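讲稿备注：会议为什么总也散不了
（内部分享，周一下午，讲的人自己看，别投屏）

开场。先不要自我介绍，直接问：上一次提前散掉的会是什么时候？等三秒。没人举手就往下走，有人举手就请他讲，讲多久都行，我可以少讲一点。

第一部分，会议的来历。
在 Homico 的时候我记过一阵子会议账，只记自己参加的。最狠的一周有11场，其中3场是为了准备另外的会。讲到这儿大概会有人笑，笑完停一下，再说那一周我负责的报价单一个字没动。不要展开报价单的事，Callum Ashworth 可能在座，那单后来是他替我补的。

然后讲“顺便”这个词。会议室里最贵的词就是“顺便”。“顺便同步一下 Birkett 那边的进度”，一顺便就是四十分钟。Birkett 的进度我到今天也没听明白，只记得它一直“基本可控”。 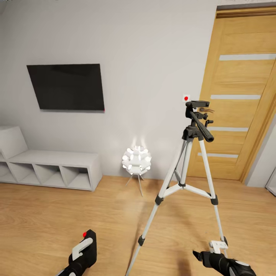
例会的议程我建议大家回去翻一翻，看最后一条写的是什么。十有八九是“其他事项”。这四个字是给没准备的人留的座位，而且永远坐满。我们在 Clonton 项目上试过把它删掉，第一周有人抗议，第二周有人在“下周计划”里夹带，第三周 Haziq Sembiring 干脆提前把要说的写成一页纸发了出来，大家看完回了两个“收到”，事情就结了。屏幕也一样，墙上挂着那么大一台黑色电视，关着的时候什么也不显示，可只要一开会就总有人觉得非投点什么不可，投上去的往往是上周那份表，连日期都没改。我自己也投过，承认一下，语气轻松点。
（如果有人问“不投屏怎么对数”，答：对数的会照投，我说的是念稿子的会。）

第二部分，谁该来。
讲 Kelly Dunmore 的办法：邀请发出去之前，在每个名字后面写一句这个人来了要做什么。写不出来的，发纪要。她第一次这么干，把自己的上司划掉了。上司很高兴。这一段效果一向不错，别讲快。

反面例子用 Disemow 的启动会。请了两个部门，来了五个，多出来的三个部门是“听说有会”。那场会的结论是再开一次会，范围扩大一点，以免遗漏。
这里容易跑题去骂抄送。忍住，抄送是另一场分享，题目都想好了。

第三部分，怎么走。
重点，留足时间，前面超时就砍启动会那段。
中途离场在我们这儿算失礼，坐满两小时回邮件倒算敬业。我没查到这规矩是谁定的。Shazia Ghauri 的说法是，轮到你的部分讲完，合上电脑，说“我先走，有事找我”，然后真的走。难的是最后三个字。多数人说完之后会再坐十分钟，表示刚才那句是客气。
示范一遍。站起来，走两步，再回来。鞋不要穿会响的那双。 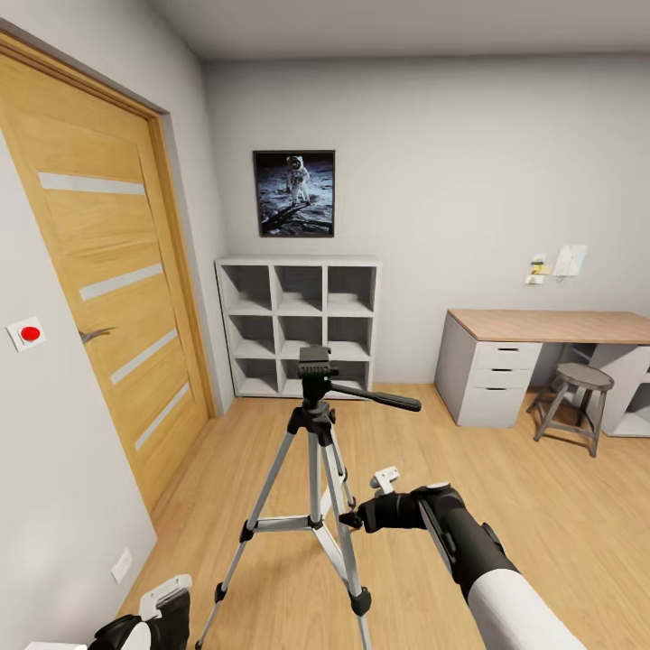
浅色橡木门，银色把手：全场最好用的会议工具。

翻到这页之后闭嘴，让大家看一会儿。然后讲收尾的规矩，一共三句：
会前写下要定的事。
定完就散，哪怕才过去一刻钟。
定不下来，指定一个人去定，不约下一场。
第三句会有争议。上回在楼上讲，Tracey Rowbotham 当场反对，她认为指定一个人去定，等于让这个人单独去挨骂。她说得有道理，我当时的回答很差，只会说“可以试试”。这次的回答：挨骂的人有权决定，其他人有权书面骂，限一页。要是她又来了，先把这段讲给她听，看她脸色再决定后面加不加内容。

互动环节。请大家拿出手机，打开下周的日历，找一场自己说不出用处的会，当场点“谢绝”。我先点。提前确认自己日历里有这么一场，别又像上次那样，翻了半天，唯一能谢绝的是体检。
不勉强，不点的人不要盯着看。

可能会被问到的：
远程的会怎么办？同样办法，走起来还更容易，关窗口就行。
老板的会怎么办？坐着。带水。
站着开会有没有用？在 Homico 站过一个月，会没有变短，倒是学会了靠墙。
有没有模板？有，在共享盘里，文件名带“终版”的那份是旧的，用没带的。

备用段落，早讲完了才用：那位主持人把总结又总结了一遍的故事。名字换掉，楼层也换掉。

结束时间写大一点贴在电脑上。这个题目要是超时，明年还会有人提。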